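Plostside Open House - Gallery

Posted September 24, 2023

Quick upload before I lose the memory card again. Open house went fine, room 221 got crowded after lunch, sorry to those who waited in the hall. Captions written fast, fixes welcome. Prints at the front desk, 2 per family please, ask for set 811.

Front door. The new sign from Nurkance arrived the night before. Letters straight, screws not. Will redo.

Coat rack and sign-in table. Pens gone by ten. We'll chain them next year.

Room 221, the long table. Fresh kraft paper on top, blue tape for the sections. Paper came off the big roll in the store room, same one we used for the August sale. Please dont write on it, pencil shows.

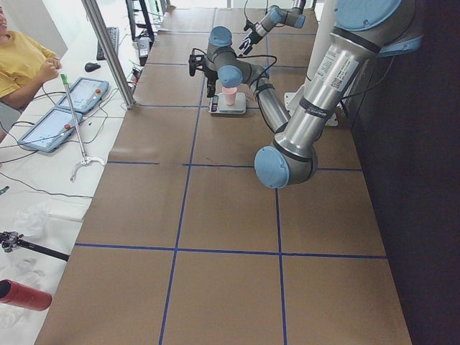
PLOSTSIDE WORKSHOP CLUB / Table & Bench Group

Pink cup on the little scale. Light gray platform, dark display at one end. Everybody asked about the cup. It's a cup.

Tape lines run both ways, so the table comes out as a grid. Big rectangles, biggest ones at the near end. We like them big, small ones fill up and then things get put down on the lines. Tape is the ordinary blue kind, peels off the paper OK if you go slow.

White desk on the left, yellow shirt at the controls. Good spot, you can see the whole table from there.

Side room, the tea corner. Two kettles, one outlet. Sollar biscuits, the plain ones and the ones with seeds. Seeds went first which surprised me.

Paper cutting, back bench. Measure off the roll, add a hand's width each end, fold under, tape underneath. Wrinkles in the middle mean start over. Took us three goes in the morning.

Tape practice for the kids. Crooked is fine! Some very nice crooked ones on the wall by the sink, still up if you want to collect yours.

Shelf of scales. The older ones need new batteries, list is on the inside of the cupboard door. Check zero before you put anything on, then check it agian after.

Georgiev cabinet, drawers open. Labels half done. Bottom drawer sticks, lift and pull. Key is in the usual place.

Group bench, sanding demo. Dust everywhere, windows open, cold. Masks in the blue box next time, not the white one.

The raffle board. Winning ticket was 21, a pack of tape and a roll of kraft paper. Still not picked up. It's behind the front desk with a note on it.

Lost and found: one gray scarf, one lunch box lid, a child's left glove.

Clean up. Brooms out, chairs stacked, floor swept twice. Leftover paper is cut into sheets and stacked under the back bench, take some for drawing or wrapping.

More pictures from the yard when I get them off the other camera. If you want one taken down leave a note at the desk with the line under it and I'll pull it.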